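2019-12-17

**Soltthorpe returns room: progress to date**

The Avram arm has been on sorting work for 19 days. It handled 379 items in that time, and 54 of those had to be finished by hand, mostly soft goods and anything with laces. 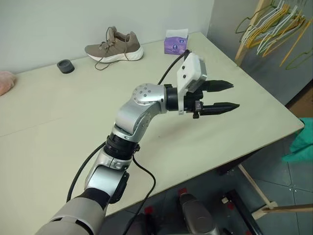 Staff on the bench now spend most of the shift checking and relabelling. Two have asked for training on the controls and will go to Ondville in January. Hours are unchanged. The main complaint is waiting for the arm to clear before they can reach the table.

Still to do: agree the stop procedure with Dralon and train the other 8 staff.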